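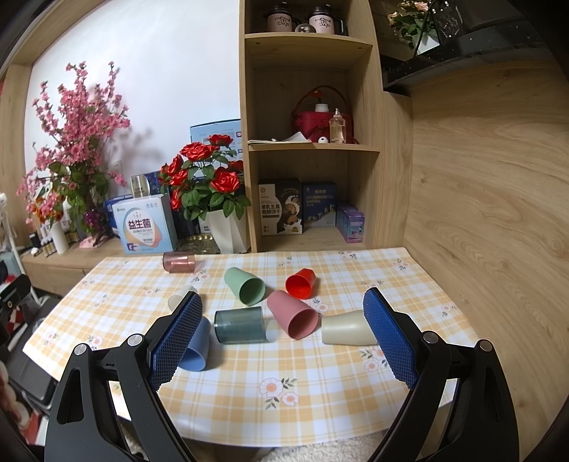
Minority Congregations and Building Permits in Brelano
Student project report, Department of Religious Studies
Prepared by Liya Asfaw and Kiros Derese. Supervisor: Irena Pawłowska

This report examines how small religious communities in the Brelano district obtain permission to worship in rented premises. The authors reviewed 124 permit files held by the district office and interviewed members of 2 congregations, one in Kumsa and one in Mevport. District rules require 100 signatures from local residents before a file is opened.

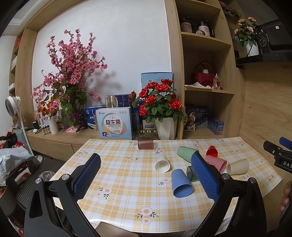
Interviews with the Kumsa congregation were held in June. Members reported that their application had been returned twice for missing signatures, and that they continued to meet in private homes. Hospitality was a recurring theme in their accounts. A table with a flowered plaid cloth and an assortment of cups is a familiar setting for such home meetings, which the permit rules do not mention.

The Mevport congregation submitted 240 signatures and received its permit. Its secretary, Amr Naciri, attributed the result to support from neighboring parishes. Transcripts were checked by Liên Chu and are attached as Appendix A.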